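Teaching by Driving: Frequently Asked Questions

What is Endent?
Endent is our project for teaching a self-driving system by showing it. A person drives, the system records the road and the controls together, and the two are matched up later. We love how much it picks up from plain, calm driving!

Can I teach it from a desk?
Yes. The Botis remote seat has a wheel, pedals and three screens. Remote sessions are held on our closed track at Girolbridge. Motorway demonstrations are always done by a driver in the car.

How many demonstrations do you have so far?
3,195, of which 425 came from the remote seat. The newest batch went in during February.

Do I need to be a brilliant driver?
Not at all. Steady is lovely. If you make a mistake, press the blue button and carry on, and we'll mark the last 14 seconds for review.

What is Kamolrat?
It's the program we use for sorting and labelling recordings. You can replay your own drives in it and add notes (please do, we read every one).

What does a motorway demonstration look like?
Mostly lane keeping, with traffic to watch and signs to read. Exit signs are great teaching material, as the driver has to settle on a lane in good time. We ask drivers going straight on to hold their lane and keep the speed even. 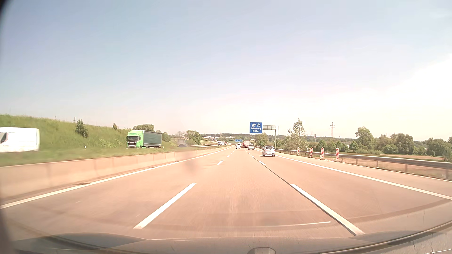 Middle lane, with the Günzburg exit (67) signed at 1000 m.

Can I stop halfway through a session?
Of course. Short recordings are still useful, so save what you have and tell the desk.

Will my voice be recorded?
Only if you switch the microphone on. Spoken notes are optional.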